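Conservación de textiles domésticos
Apuntes de la unidad 2: fibras, arrugas y cuidado de la ropa de cama
Curso de Gestión de Alojamientos, módulo de lencería. Convocatoria de abril.

1. Objeto de la unidad

La presente unidad expone los fundamentos que el alumnado debe conocer para clasificar, lavar y almacenar la lencería de un establecimiento de alojamiento. Se parte del comportamiento de la fibra y se llega a los procedimientos de planta. Los contenidos relativos a mantelería y toallas se tratan en la unidad siguiente y no serán materia de la primera prueba.

2. Por qué se arruga un tejido

Las fibras celulósicas, como el algodón o el lino, contienen cadenas unidas entre sí por puentes de hidrógeno. La humedad debilita esos enlaces y permite que las cadenas se desplacen; al secarse el tejido, los enlaces se forman de nuevo en la posición que la tela tenga en ese momento. Una sábana que se seca doblada conserva, por tanto, la línea del doblez. El planchado aprovecha el mismo principio, con calor, humedad y presión.

El poliéster absorbe muy poca agua y responde ante todo a la temperatura. Si se somete a calor excesivo y se enfría bajo carga, adquiere pliegues difíciles de eliminar. Las mezclas de ambas fibras presentan un comportamiento intermedio.

Conviene distinguir entre arruga y línea de plegado. La primera es irregular y procede del uso o del amontonamiento; la segunda es recta, sigue el hilo o la trama y procede del almacenamiento.

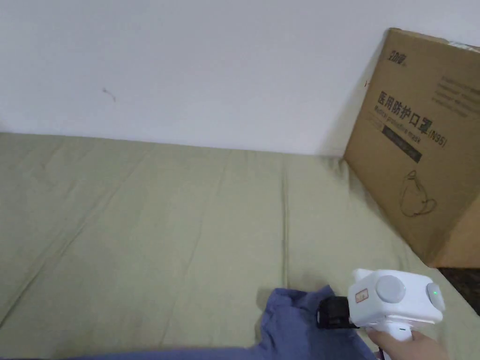 3. Clasificación previa al lavado

La ropa se separa por fibra, por color y por grado de suciedad, en ese orden. Las prendas de color intenso se lavan aparte durante los primeros ciclos, hasta comprobar que no ceden tinte. La comprobación se efectúa con un paño blanco húmedo, aplicado sobre una zona poco visible.

El tambor no debe superar el 80 % de su capacidad nominal. Una carga mayor impide la caída de las piezas, dificulta el aclarado y acentúa las arrugas. En la lavandería de prácticas Tustus, los programas están rotulados en el panel y no se modificarán sin autorización del profesorado.

Terminado el ciclo, las piezas se extraen sin demora. La ropa que permanece comprimida en el tambor toma pliegues irregulares en todas direcciones. 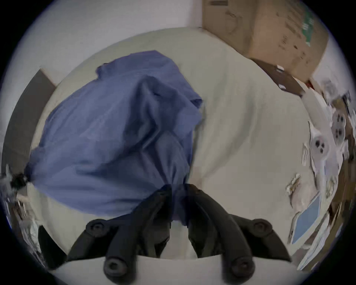
Figura 2. Tela azul recogida, con pliegues profundos.

4. Secado y planchado

El secado al aire se realiza con la pieza sacudida y extendida, a la sombra cuando el color lo requiera. En secadora se retirará el algodón destinado a calandra con una ligera humedad residual — la tela completamente seca exige más presión y más pasadas.

La temperatura de planchado se fija según la fibra más delicada de la mezcla. Los símbolos de la etiqueta prevalecen sobre cualquier tabla general: un punto indica temperatura baja, dos puntos temperatura media y tres puntos temperatura alta.
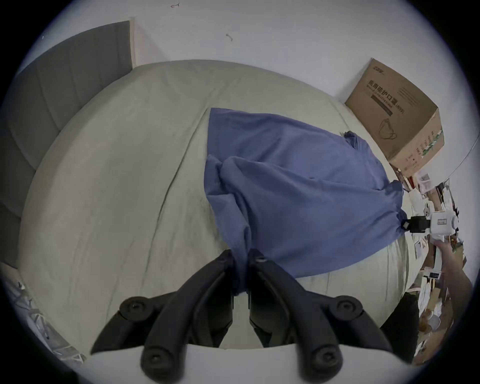 Cuando la etiqueta falte o resulte ilegible, se comenzará por la temperatura inferior y se ensayará en el reverso de un dobladillo. El resultado se anotará en la ficha de la pieza. No se admite el uso de apresto en la ropa que vaya a permanecer almacenada durante periodos largos.

5. Sábanas bajeras ajustables

La bajera ajustable no admite el plegado en rectángulo de la sábana plana, a causa del elástico de las esquinas. El procedimiento adoptado en el curso consta de los pasos siguientes:

Introducir una mano en cada esquina de un mismo lado.
Volver una esquina sobre la otra, de modo que queden encajadas.
Repetir la operación en el lado opuesto y reunir las 2 parejas.
Apoyar la pieza sobre una superficie plana y doblar en tercios.

Colocada en la cama, la sábana se tensa desde las esquinas hacia el centro. Las líneas de plegado pueden persistir aun con la tela bien ajustada. Para atenuarlas se recomienda pulverizar agua y alisar con la palma en el sentido del hilo.

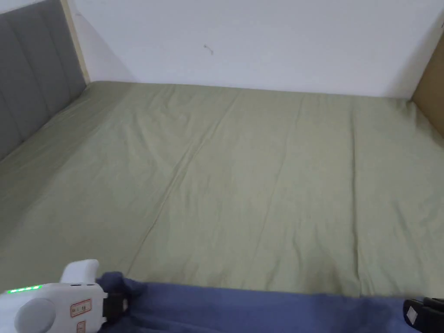 Figura 4. Bajera verde salvia puesta en el colchón: líneas de plegado y arrugas poco profundas.

6. Trabajo del alumnado

Se entregará una ficha comparativa de 8 muestras textiles, con indicación de fibra, programa de lavado y temperatura de plancha. El muestrario Mestomer puede consultarse en el aula durante las horas de prácticas. Las fichas entregadas sin referencia de muestra se devolverán sin calificar.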